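Plaminance 96 Tabletop Guest Pager Set

Item no. 2752
Ships from the Brinby warehouse

The Plaminance 96 is a guest paging system for cafes, noodle shops, food courts and any other place where people order first and wait for their food. The base station sits next to the register. When an order is ready, the counter staff key in the pager number and the matching pager buzzes and lights up.

The set comes with a base station, 16 pagers, one charging rack and a power cord. Extra pagers are sold singly under item no. 534. The base station can handle up to 96 pagers, so a shop can start small and add more when a second room or a patio opens.

Range is 1000 feet with a clear line of sight. Walls, walk-in coolers and steel shelving all cut into that. For a basement dining room or a shop on two floors, order the plug-in repeater as well.

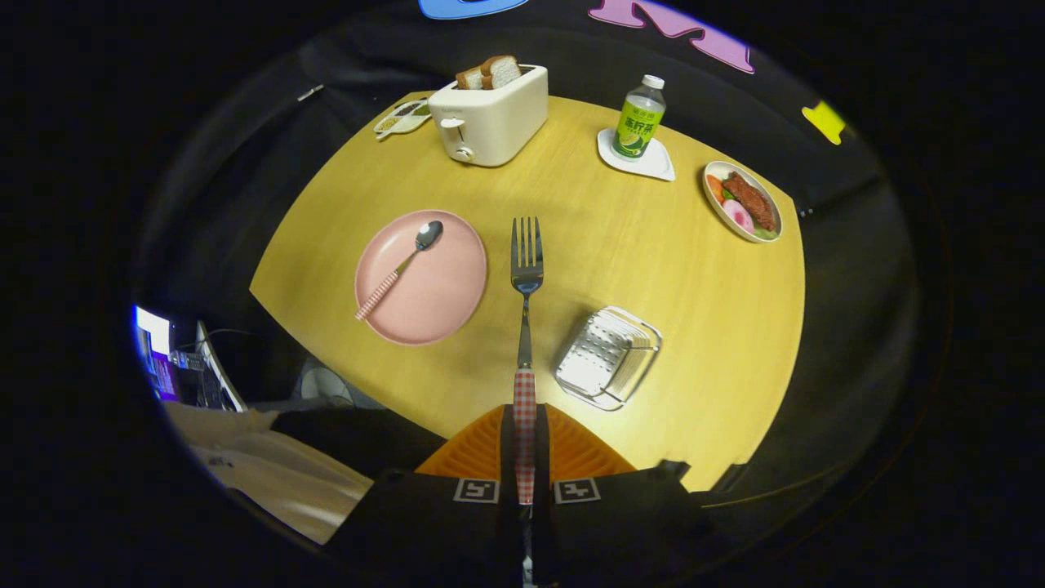
Fork and spoon with checkered handles, pink plate.

Pagers are sealed against spills and can be wiped with a damp cloth and ordinary dish soap. Do not put them in the dishwasher. A full charge takes almost three hours and lasts through a normal day of lunch and dinner service. The rack stacks, and two racks can share one outlet.

Buzz only, light only, or both can be set from the base station. There is also a quiet setting for small rooms. Number labels are included, and blank labels can be written on with a marker.

From our customers

"We put these in at our Tolentino Street shop in April. The line used to block the door at noon and now people go and sit down. One pager went home in a customer's bag and came back the next day." Shobha Pai

"Setup was quick. The instructions for adding new pagers are hard to read, so I called and got it done over the phone. Wish the rack came in black." Laurier Dhillon

Warranty and returns

Two years on the base station, one year on pagers and batteries. Unused sets can be returned within 30 days in the original box. Replacement batteries and power cords are made by Vutwood and listed under Parts.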